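**To:** prekedum-data list
**From:** Data Collection Office, Trusotham
**Date:** January 16, 2023
**Subject:** Re: Demonstration protocol for the tool case task

Dear list members,

The office has received a number of messages on the draft protocol for the tool case task. The message quoted next, sent to the list by the Rocha station, raises most of the points that the others touch on, and the office will answer it in order.

> We have read the draft protocol and have the following questions before our operators begin.
>
> 1. The draft says that the case should be "placed naturally." Our operators do not agree on what this permits. May the case be turned, and may it stand close to the edge of the table?
>
> 2. If an operator picks up a tool, loses it, and picks it up again, should the episode be kept or discarded?
>
> 3. Must the steel dish remain in the same position for a whole session?
>
> 4. Who writes the text instruction for an episode, and at what point?
>
> We would also like to know whether the Drerkance review tool will be available to both stations. At present we are exporting files by hand.

**Position of the case (question 1).** The case may be turned to any angle at which the operator can still reach the tools safely. It should lie flat and open. It may extend beyond the view of the wrist camera at the start of an episode, provided that the tool named in the instruction comes into that view during the approach. The word "naturally" will be removed from the next draft and replaced with this paragraph.

Operators are asked not to straighten the case between episodes. In the earlier material from Trusotham the case was returned to the same place each time, and the trained policy performed poorly once it was moved by even the width of a hand. Variation in the angle is of more use to us than a tidy table.

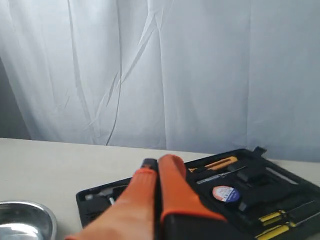 The tools themselves should go back into their compartments before each new episode, although they need not be seated perfectly. A screwdriver that sits a little high in its slot is acceptable. A tool that has been put into the wrong compartment is also acceptable, but please record it in the notes field, as the annotators will otherwise report it as an error.

**Lost grasps (question 2).** Keep the episode. A recovery from a lost grasp is among the most valuable things an operator can record, and the first collection contained very few of them. The following rules apply:

- If the tool falls back into the case or onto the table and the operator recovers it with the arm, keep the episode and mark it `recovered`.
- If the tool leaves the table, stop recording and mark the episode `aborted`. Do not delete the file.
- If a person touches the tool by hand while recording is active, mark the episode `invalid`.

Operators should not drop tools on purpose. Staged failures tend to look alike, and the model learns the staging.

An operator who hesitates for more than 20 seconds without moving the arm should end the episode and start again. Long pauses are trimmed automatically, but the trimming script sometimes removes the beginning of the next motion along with the pause.

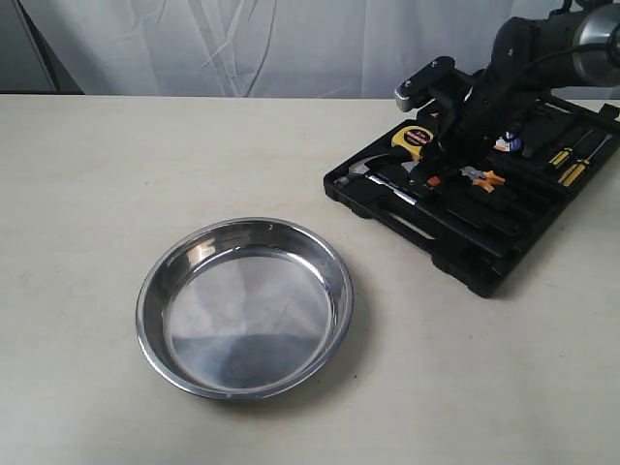 **Position of the dish (question 3).** The dish must be moved between episodes. It may stand on either side of the case, near the curtain or near the operator, as long as there is clear table between it and the case. Polished steel reflects whatever is near it, and the reflections change a good deal when the dish is moved only a short distance. We want these changes in the data. Please do not cover the dish or replace it with a painted one. One session at Trusotham was recorded with a plastic substitute, and it has been taken out of the training set.

**Text instructions (question 4).** The instruction is written before the episode, by the person at the recording station, and the operator reads it before taking hold of the controls. It should be one sentence in everyday words, such as "Put the pliers in the metal dish." Please avoid catalog names and part numbers. If the operator takes a different tool by mistake, the original instruction stays in the record and the correction is entered in the second field. The instruction must never be rewritten to match what was done.

**Review tool.** Drerkance has confirmed access for both stations from March. Until then, files should continue to be exported by hand and placed in the shared folder under the session number.

**Current totals.** The collection now holds 358 accepted episodes. A full session is 40 episodes, and we ask that stations not exceed this number without a change of operator. Tired operators produce short, hurried approaches, which are easy to recognize in the joint records and difficult to filter out.

One further matter concerns the approach itself. The draft asks for a short period at the start of each episode in which the gripper is over open table and not yet above the case. Several operators have been skipping it. Please restore it. The policy has to learn how to find the case as well as how to reach into it, and an episode that begins with the fingers already above the correct compartment teaches only the second part.
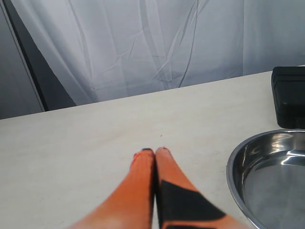

Rocha has since written again to say that the opening period is understood, but that its operators find it hard to begin in a different place each time without drifting back to a favorite one. The station asks whether start positions could be drawn by the software and shown on the operator's screen, and adds that it would be willing to test such a feature before it is made general.

The office agrees with the proposal. A list of start positions will be prepared and sent to Rocha first. Trusotham should carry on with freely chosen positions until the test has been reviewed, so that the 2 sets can be compared.

Comments on the revised wording of question 1 should be sent to the list and not to the office directly. Session sheets from the last collection that have not yet been uploaded are still needed, including those for aborted sessions.

Data Collection Office
Prekedum, Trusotham station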